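Equipment Review: Skomow Stackable Sorting Trays
Issued by the Purchasing Office, Eklund Library Services

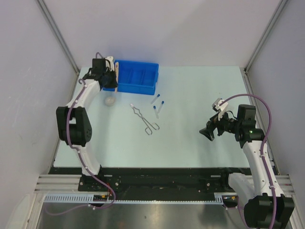 Helge Blomqvist wrote in July that the branch desks had been asking for a better way to sort returned items, and that any tray chosen would have to fit the existing carts. The office accepted both points as the terms of this review.

The Skomow tray was used at the main returns desk for 8 weeks, alongside the older Bisik model. Staff sorted books, discs and loose paperwork into both and noted any difficulty in a shared log.

The Skomow tray holds its shape well under a full load of hardcovers. The rim is smooth and comfortable to grip, and a stack can be separated with one hand. Labels stay in place on the short side but tend to lift on the long side, where the surface has a slight texture. The Bisik tray takes labels better and is easier to wipe clean at the corners.

Fit was acceptable. The Skomow tray slides into the standard cart with little room to spare, and on two older carts the upper shelf had to be raised by one notch.

Price favors Skomow at orders of 300 or more. Below that quantity the two products cost nearly the same, and delivery is slower.

The office recommends the Skomow tray for returns desks and cart use. Branches that relabel their trays often should keep the Bisik model. Orders may be sent to Liv Holmgren before noon for same-day processing.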